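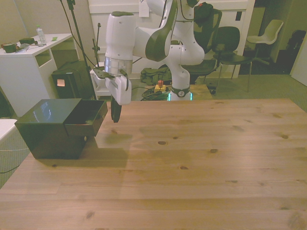

Local business

Katel to bring back its green drawer box after requests from customers

Household goods firm Katel is to start selling its small drawer box again from May, a little under a year after taking it out of the range.

The box, meant for desks and kitchen tables, will come back in dark green with the same glossy finish and small round knob that buyers will remember. Other colours have been dropped for now. It will be sold at the firm's shop in Pledham and at its counter in the Ostness indoor market.

Katel stopped making the box last summer when the workshop moved to smaller premises on Lapiņa Yard. Production manager Tahmineh Moradi said the decision was made on space alone, as each box has to stand for two days between coats and there was nowhere to put them.

"We thought people would move over to the trays, and some did," she said. "But we kept getting letters and calls asking for the box, mostly from people who already had one and wanted another to go with it."

The firm put a sign-up sheet in the Pledham shop and a form on its website before Christmas. By the time it closed, 747 people had left their names. Of those, 332 said they wanted more than one.

The first run will be 800 boxes. People on the list will be contacted first and will have a fortnight to place an order before the rest go on open sale. Ms Moradi said a further run later in the year was likely but had not been agreed.

There has been one change to the inside. The runners have been altered so that the drawer can be left part of the way out without tipping forward, something that came up often in the letters. The outside measurements are the same, so new boxes will line up with old ones on a shelf.

Osamu Koyama, who runs a sewing repair stall in Ostness market, has used one of the original boxes for bobbins and needles for six years and is on the list for another.

"It's a plain thing and it does its job," he said. "The knob is easy to get hold of when you've got thread in the other hand. I did try a plastic one in between but the drawer kept coming right out and everything went on the floor."

He said he would have liked the red one again, but green would do.

Katel has not yet set a price. Ms Moradi said it would be higher than before - the cost of paint and fittings has gone up - but that the firm hoped to confirm a figure to those on the list by the end of the month. Replacement knobs will be sold separately and will fit both the old and new versions.

Owners of older boxes with a sticking drawer can bring them to the Pledham shop on Wednesday mornings between 9.30 and noon, where staff will rub down and wax the runners free of charge. Drawers should be emptied first. Boxes that need repainting cannot be taken in at the moment, as the paint room is booked up with the new run.

The Ostness counter does not take repairs.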